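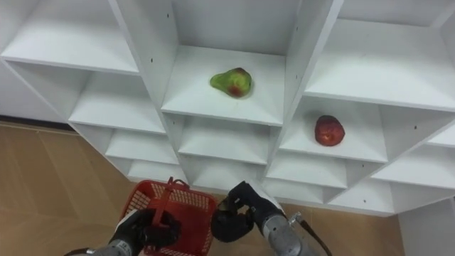

A pear and an apple on the white shelves, with the red basket down below.

The fruit shelf is back for the season

Those of you who come in by the side door at Vinham will have noticed that the white cubby shelves have moved again, and I promise this is the last time (Bríd Mulcahy has made me put that in writing). They spent the summer holding craft paper and jigsaw puzzles, and now they have gone back to what I think they do best, which is fruit.

If you are new to us, it works very simply. Bring whatever your tree or your kitchen has too much of, find a cubby, and set it down. If you see something you would like, take it home and enjoy it! There is no list to sign and you don't have to bring anything in order to take something. Last year nearly 200 households passed something along this way, and I still think fondly of the quinces, even though I had to call my sister to find out what to do with them.

Please do give each piece a little room. I know it is tempting to pile everything into one square, but a pear bruises quickly with a heap of apples leaning on it, and a pear lying on its side with a board to itself will keep its looks a good deal longer. Pears that are still hard can stay out at room temperature. Press gently up by the neck, and when it gives a little, eat it that same day – they don't wait for anyone.

Anything getting soft should go in a basket for Santino Yáñez, who cooks it down with cinnamon for the Jadthorpe breakfast. He says three pounds makes a decent pot, and he would rather have bruised fruit than sugary fruit, so don't be shy about handing over the ugly ones.

The shelves get a wipe with warm water at 3 in the afternoon, and we could use another pair of hands for that through January. Leave your name at the front desk, or catch Bríd on her way out. She would also like her paring knife back, the one with the green handle.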